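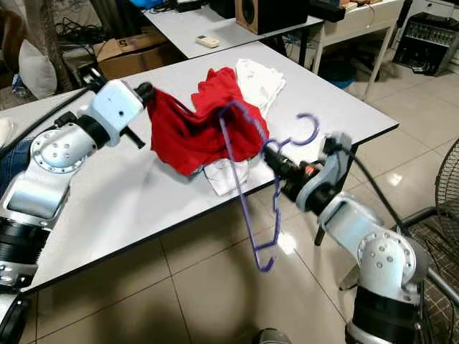 Codley Hangers: getting a shirt onto a hanger, by remote control

Hi! I'm Ulla Pesonen and I look after this set. It's a pile of recordings of two robot arms being steered by a person (mostly me, so blame me for the style) while they put clothes on hangers. If you're trying to teach a two-armed robot to handle laundry, I hope it saves you a few weeks.

What you get

There are 2000 episodes in the main folder. Each one has the video from the head camera, the joint positions of both arms, the gripper openings, and a short text label such as "hang the red shirt". The labels are typed by hand, so expect "tshirt", "t-shirt" and "tee" all over the place. I keep meaning to clean them up.

The Trandano folder is separate. It holds the early practice runs from before we changed the gripper settings, and I'd leave it out of training unless you really want more variety.

How I drive the arms

I hold one small leader arm in each hand, and the big ones copy what I do. No gloves, no headset. I watch the arms directly, which means I sometimes see things the head camera can't. Keep that in mind if your policy seems to get stuck where I sailed right through!

The usual order goes like this. The left gripper pinches the garment somewhere near the top and lifts it a bit, and the right one brings in the hanger. I feed one shoulder of the hanger into the cloth, let go, regrab, and then work on the other side. The second shoulder is the hard part. Expect a lot of tugging and second tries there, and I left those in on purpose.

Things to know before you train

Thin plastic hangers flex when they're gripped, so the gripper position tells you less than you'd think about where the hook is. Look at the video.

Other clothes are often lying under the one being hung. White cloth on a white table is tough for most segmentation models, and ours (we tried the Naltel one) kept merging the two.

The table isn't square to the arms in every session. I bump it. There's a table_pose entry in the metadata, but it was measured once per session and never checked again.

An episode ends when I press the pedal, and I'm slow on the pedal. Trim the last 3 seconds if idle arms bother you.

Success flags

I mark an episode as good if both shoulders are in and the garment stays on when the hanger is lifted. Crooked is fine. Inside out is fine too.

Changes

17/01/2019: fixed swapped left/right gripper channels in the Seppälä sessions. If you downloaded those earlier, please grab them again, sorry!

Still to do: fix the labels, and add long sleeves.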